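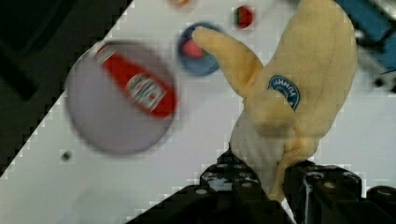

家里的保健品怎么收，我折腾了好几年才算顺手

先说我家的情况：鱼油、维生素D、钙片、益生菌，再加上我妈托人带的一大罐蛋白粉，以前全挤在灶台上面那个吊柜里。五月一回潮，钙片瓶口那圈粉都结成块了，我才下决心把它们搬家！

一、离灶台远一点
吊柜看着顺手，可是一烧菜，热气全往上跑。我现在把瓶瓶罐罐挪到了餐边柜最下面那层，关上门，又阴又干。浴室镜柜也别放，洗个澡跟蒸桑拿似的。

二、别急着倒进漂亮罐子
我以前特爱买那种透明玻璃罐（摆一排真好看），后来发现批号和保质期全跟着原包装进了垃圾桶，想查都没处查。现在老老实实用原瓶，瓶里那包干燥剂也留着，棉花倒是开封就扔，它自己会吸潮。

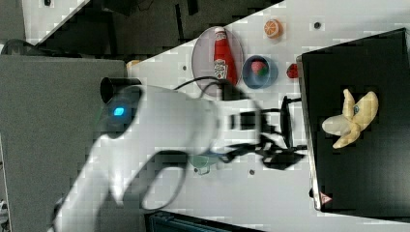 三、开封日期写在瓶盖上
拿支油性笔，开封那天顺手一写。写瓶身容易蹭掉，写盖子上，拉开抽屉低头就能看见。我家蛋白粉是800克装的，开了以后我给自己定的是30天内喝完，喝不完就分给我妹。勺子用完擦干再放回去，湿勺子是结块的头号原因，我吃过亏。

四、鱼油先闻一闻
剪开一粒闻闻，有股很冲的哈喇味就别吃了，再贵也别心疼。天热的时候我会把鱼油放冰箱门上那一格，软胶囊不容易粘成一坨。益生菌要不要冷藏得看标签，各家写的不一样，别凭感觉。
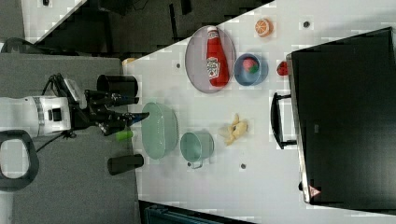
厨房小物，台面上的日常

五、分药盒一次只装一周
我用的是Holloway的9格盒子，七格装每天的，剩下两格放备用的。装多了受潮，也容易忘了哪个是哪个。装的时候找个光线好的台面，一种一种来，盖好一瓶再开下一瓶，千万别五六瓶一起敞着口。家里有小孩的，装完立刻收到高处或者带锁的抽屉里，软糖型的尤其要收好，孩子是真当糖吃的。

六、凑单之前先翻柜子
有一年搞活动，我在Dunance一口气下了2,274块的单，回家一看，维生素C还有两瓶没拆封呢……现在手机备忘录里存一张清单，买之前对一遍，省下的钱够吃好几顿火锅。另外正在吃处方药的，加新东西之前问一下医生或药师，这个我不敢替谁拿主意。 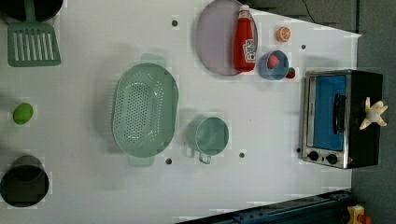
Dexter Lindgren留言说，他家的分药盒洗完总有水汽，后来改成晚上洗、敞开晾到第二天早上再装，钙片就没再发软过。他还问泡腾片怎么办，我的办法特别土：管子盖紧，竖着放，开了就连着喝完，中间别换别的。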